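# The Slow Death of the Town Bake Sale

Brimbridge, January. Thirty people in line before the doors open, most of them for the same lemon loaf.

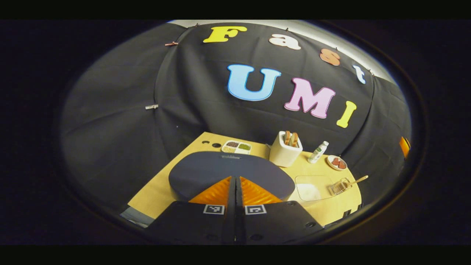 Not dead yet, then. But close. Ten years back there were 11 sales a winter in this town, now 2. Rents on the halls went up. Ovens at home got smaller, or thats what people tell me. Kalkidan Endale blames the supermarkets - she bakes the lemon loaf, 34 of them for a morning, and starts at four.

"Folks want a slice and a chat," she says. "Can't get the chat in aisle six."

Her butter comes from Asfaw, the little shop on Flireck Street. Flour from wherever is cheap. She charges what she charged in the spring and won't hear otherwise.

Over in Runanska they've gone a different way. Preorders, card only, pick up by noon. Took in $200 before anyone had even cracked an egg. Works fine. Bit quiet, though. You get your box and you go.

Brimbridge still does cash in a cookie tin. Loud, crowded, too warm by ten. The loafs were gone by 10:40 and Endale was already writing down names for next time - mine included.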